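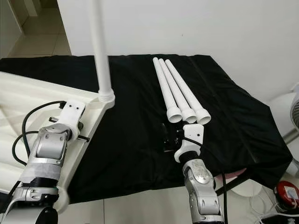 HUTEL, April

Figure 1. White plastic tubes, each flared at one end, on black cloth.

3. What the customer writes when the table wins

3.1 The letters

The Vandeo archive holds 2,502 letters and emails sent to the firm's customer desk by people who had bought furniture to put together at home. We were given all of them in a filing cabinet and, for the later ones, a folder called "misc new FINAL." Nearly 2,000 could be used. The rest were duplicates, requests for a catalog, or, in one memorable run, half of a correspondence with a landlord that had been sent to the wrong address and answered politely anyway.

Our interest is in blame. Earlier work on consumer complaints (Bedoya and Tsegaye's study of appliance manuals is the one we lean on most) treats the complaint as a transfer of fault from buyer to seller. The Vandeo letters are messier than that. A writer will open by accusing the firm of leaving out a part, admit two sentences later that the part was under the dog, and still ask for a refund. Any coding scheme that insists on one blamed party per letter will lose most of what is interesting in them, as ours did for the first month.

3.2 Coding

We therefore coded by clause. Each clause that assigned or refused fault was marked for who was held responsible (firm, instructions, part, self, spouse, other) and how firmly. The category "spouse" was added late, at the insistence of Yesenia Bedoya, who had read ahead. The category "part" covers clauses in which the object itself is at fault, as in "the leg did not want to go in." We had expected a handful of these and were wrong in a way that cost us a second coding manual.

A sample of 1,000 letters was read by two coders working apart. Agreement was good for firm and spouse, fair for self, and poor for the instructions, which writers seldom distinguish from the firm that printed them. Disputes were settled by Gilberto Ayala. Gilberto Cuadros, the other Gilberto on the project, asks us to record that he would have settled several of them differently.

3.3 Willful parts

Among clauses blaming a part, screw-in legs lead by a wide margin. A threaded leg offers the writer a great deal to be angry with. It can go in crooked, stop early, or turn forever without seeming to arrive, and it permits the belief that slightly more force is the answer. Shelves, by contrast, are described as merely wrong. Drawers are "sad" more often than we can explain.

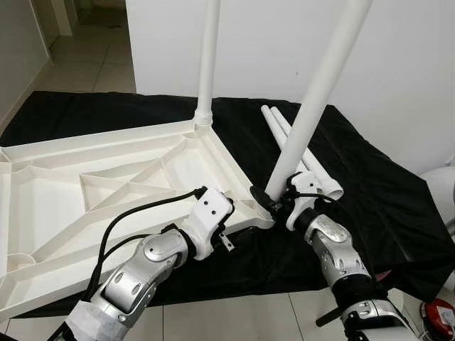 The verbs follow a pattern. Letters that mention a first attempt tend to use ordinary ones: fit, turn, line up. By the third attempt the part has acquired intentions, and it refuses, fights, or decides. Thoa Trương has suggested calling this the escalation of agency. We adopt the term here while noting that the writers themselves generally preferred shorter words, some of which the archive had blacked out before we arrived.

Intentions are handed out unevenly. Lone legs get them, and sets of legs do not. A writer facing 4 legs will say that three went in fine and then turn on the last as if it had been raised in a different household. We found no letter in which all the legs of a table were blamed together, although one did accuse the tabletop of taking their side.

3.4 Self-blame and its limits

Self-blame is common, brief, and almost always followed by "but." In the usual form the writer grants a small failing ("I am no carpenter") in order to claim a larger injury ("but I have a degree"). Robel Tsegaye reads the degree as a request to be treated as a competent witness. We think this is right, and would add that the degree was in engineering far more often than seems likely for the population of Hutel and the towns near it.

Full self-blame, with no "but" and no request, occurs in a few letters only. They are short. One thanks the firm for the table, reports that it is now a bench, and encloses the spare screws.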